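Mesh task chairs in a shared meeting room – seat wear and table height
Forum: Office Fit-Out and Furniture > Seating

ledgerline
Original poster

We have a long brown wooden table in a multi-use room and black mesh chairs with arms along it. Lighting is fluorescent, ceiling is white, walls are plain. Two complaints have come in since January.

1. The armrests hit the underside of the table when the chairs are pushed in.
2. The padded seats feel flat after a couple of hours.

The chairs were sold to us as the Girnar task model. The underside of the tabletop measures 26 inches from the floor. Arms are fixed. Is there a fix that does not involve new chairs?

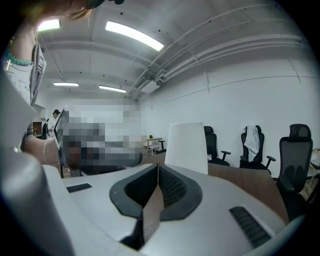
The table stays where it is. It is used for group work most mornings and people move the chairs constantly, so anything that has to be readjusted each time will not survive.

torque_spec
Reply

Measure the arm height at the lowest cylinder setting before you do anything else. If the arm top is above 26 you have two options: a shorter gas cylinder or no arms. On most fixed-arm chairs the arms come off with a hex key, and the seat plate does not depend on them. Check for threaded inserts left exposed and plug them.

ledgerline

Lowest setting puts the arm top at 26 and a bit. So it is close, but it rubs.

b_mullion
Reply

I would not pull the arms. People push up on them to stand. Raise the table. Lemieux sells a screw-in foot that adds up to 2 inches, and you keep the chairs as they are.

torque_spec

Raising the table fixes the rub and creates a typing height problem. A 26 inch underside usually means a top near 28 already. Add the full lift and shorter users will have their shoulders up all day.

b_mullion

It is a meeting table. Who is typing on it all day? He said group work in the mornings.

ledgerline

Some laptops, mostly paper and handheld units. Sessions run from 9 to 11.

Abelardo Bermúdez
Reply

Half an inch is enough. Fit the feet, wind them out evenly, check with a level at both ends and in the middle. Long tops sag, and the middle is where a chair arm will touch first. We had the same fault on a Cernent table and the end measurements looked fine.

On the seats: press the pad with a flat hand at the front edge and at the center. If you can feel the pan at the center, the foam is finished. A topper on a mesh-back chair slides and raises the sitter, so the lumbar support ends up too low. Replace the foam.

torque_spec

Agree on the foam, disagree on toppers in general. The Lollico one has a strap under the pan and stays put. Ours have been on for 5 months.

Abelardo Bermúdez

It still adds height. With that table he has none to spare under the top for thighs.

ledgerline

Checked the middle on Wednesday. It is lower than the ends, so that explains why the complaints come from the same seats. Ordering the feet. I will do foam on the two worst chairs first and see whether anyone notices – the rest can wait.

b_mullion

Put felt under the feet if the floor is hard.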